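Ridus opens its Brosbridge workshop to the public for a day of two-armed robots

BROSBRIDGE, February 16, 2025 – Ridus, the Brosbridge company that builds and trains two-armed robots for kitchens, care homes and small packing rooms, is very happy to report that its first open day drew 536 visitors through the doors of the old Khaemba building. That is a good many more than we had set out chairs for, and we would like to thank every one of you who stood, leaned or sat on the stairs.

The day was put together with our partners at Indormont, who supply the floor space and a great deal of patience, and it had been in the planning since December. We wanted neighbors, students and local business owners to be able to come in out of the cold, get close to the tables and watch the arms at their everyday work. A lot of people have only ever seen robots in car plants or in the movies, and the kind of work we do here is smaller and slower than that – and, to our minds, a good deal more interesting once you have watched it for a while.

There were 3 demonstration tables. The one that held people longest was the drinks table, where a pair of arms works with everyday drinkware.
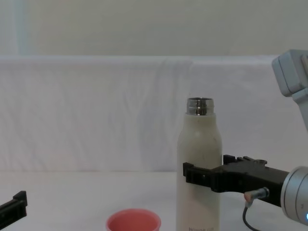
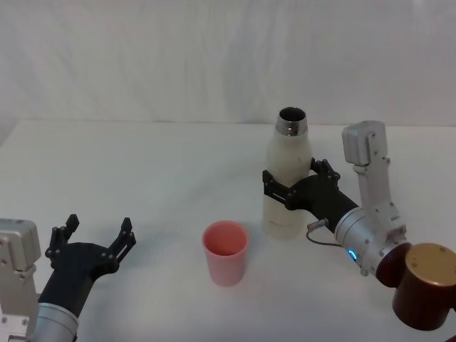 Two arms, a pink cup and a white insulated bottle with its metal neck uncovered. 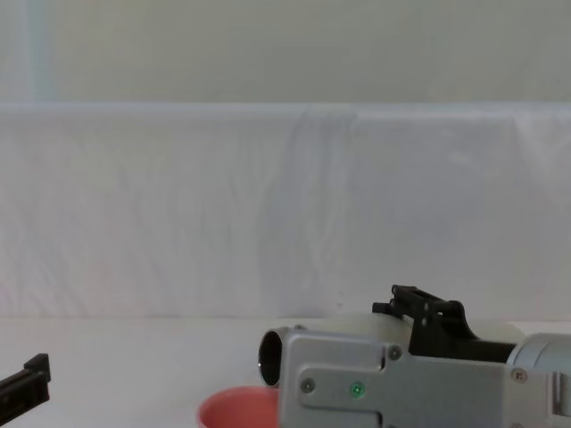
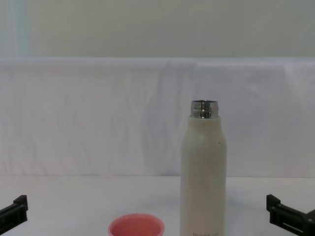 Handling drinkware sounds like a very small job, and for most of us it is, but a smooth, rounded surface asks a lot of a gripper. Squeeze too gently and the thing slides, squeeze too hard and a softer cup will lose its shape. Our team has logged 2256 practice runs on tasks of this kind since the project started, and we talked visitors through some of the runs that went badly as well as the ones we are proud of. The younger guests seemed to like the bad ones best!

The second table was given over to folding dish towels, and the third to sorting cutlery into trays, with a short talk at each one and plenty of time afterward for questions. Many of you asked about speed, quite a few asked about safety, and one gentleman wanted to know if the arms could be taught to butter toast. We have written that one down.

Ridus will hold a second open day later this year, again in the Khaemba building and again free of charge. School groups are welcome and can book a morning visit by writing to the front desk. Indormont has kindly offered a larger room for the talks, so there should be seats for everyone this time – and more coffee, which ran out well before lunch.

We use cookies to remember your settings and to see which pages are read. By staying on this site you agree to our use of cookies. Accept | Manage settings

Comments (3)

brosbridge_mom
My two went straight home and tried to pick up cups with salad tongs. Thank you for a lovely morning.

TallPete
Any chance of an evening session for those of us who work days?

lindenrow
Please post the towel folding talk if it was recorded. I could only hear half of it from the stairs.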